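Home | Reviews | History | Biography | Second-hand shelf | About

Review: The Salt Road Years, by Lucrezia Longo

5 min read

Lucrezia Longo's book covers the long quarrel between the coastal town of Stultetti and the inland landowners who taxed its salt. It runs to 600 pages including the notes, and I read the hardback edition from Ondivard. The paperback is promised for April. I would suggest waiting for it if you read in bed or on trains, as the hardback is heavy and doesn't stay open by itself.

The subject is a good one and has been badly served in English. Most of us who know anything about the salt protests know them from one chapter in Hamish Semple's general history, and Semple was never very interested in the people who did the protesting. He liked ministers and letters between ministers. Longo has gone to parish books, court lists and the account rolls of the salt office, and the result is a history in which porters, boatmen and widows with a licence to sell by the cup all have names.

The first part is the slowest. Longo explains how the tax was set, who collected it, and what a household would have paid in a normal year and in a bad one. I found this hard going, and there is a table of weights and measures that I had to keep turning back to. Stay with it, though. When the collectors change the size of the measure in chapter four, you understand at once why the whole harbour stopped work, and Longo doesn't have to tell you.

The second part follows the protests themselves. Her account of the night march to the customs house is the best thing in the book. She has three witnesses who disagree on almost everything, including which road was taken, and she lets them disagree. Semple chose the version that made the best story. Longo prints long passages from all of them and then says which points she thinks are safe. I came away less sure of what happened than I was before, and better informed.

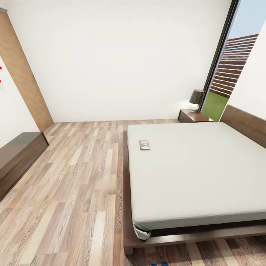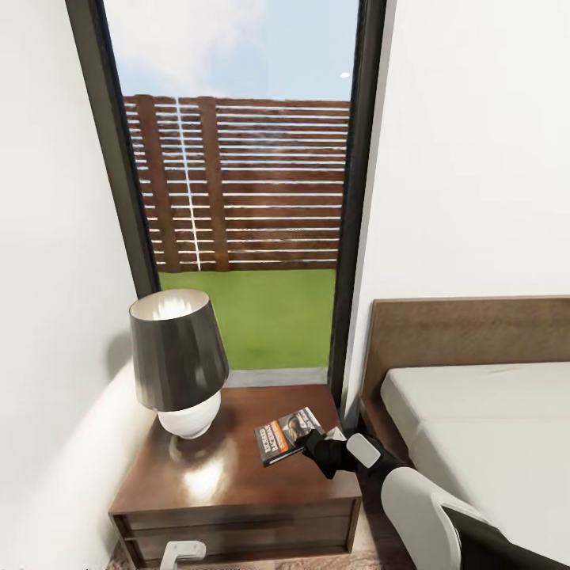
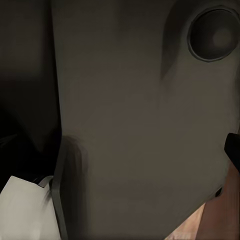

The third part deals with the aftermath and is where I have most of my complaints. The amnesty is covered in a few pages and the trials get two full chapters, much of it lists of charges. Osvaldo Melis, who edited the trial papers some years ago, argued that the sentences were softened in practice and that few of those convicted served their full term. Longo mentions him in a note and says she disagrees, but the note doesn't say why. In a book of this length there was room for an answer. I'd have given up the chapter on the governor's family for it.

She is also uneven on the women of the town. The licensed sellers are done very well, and one of them, who kept her own tally against the office's and turned up to court with it, deserves a book to herself. The wives of the boatmen hardly appear after chapter two. It may be that the records give out, but if so I would have liked to be told.

The writing is clear. Longo translated the book herself with help from Yurani Ríos, and apart from some stiff sentences in the opening chapter it doesn't read like a translation. Dates are given in full the first time and then dropped, so it pays to keep a pencil handy. The court speeches are left a bit formal on purpose, and I think that was right.

As a piece of bookmaking it is mixed. The paper is good and the binding is sewn. The maps are poor - 2 of them are so small that the village names can't be read without a glass, and the one of the salt pans has no scale. The index is thorough on people and thin on subjects. Looking up 'measures' sends you to 'weights', and 'weights' sends you to a single page, which is the table. I also found a handful of misprints, mostly in the notes.

How does it compare with what else is about? Semple is shorter and easier, and still the one to give to somebody who wants the outline. The little Skodano guide by Sunee Wiriya is good on the buildings and worth having if you plan to visit, but it gives the protests only a page or so. The collection of trial papers edited by Melis is out of print, and the copies I have seen lately cost far more than they should. For the events themselves, Longo is now the fullest account and the one I'd trust.

I would recommend it to anyone with a serious interest in tax revolts or in small ports, and to local history groups who want to see what can be got out of dull-looking account rolls. Casual readers could start at chapter four, go on to the end of the second part, and then decide about the rest. Libraries should buy the hardback. My own copy came from Cheng Books, who had it in stock and packed it properly.

A second volume is planned, on the years after the salt office closed. I hope it has better maps.

Contact | Copyright the reviewer, all rights reserved | Back to top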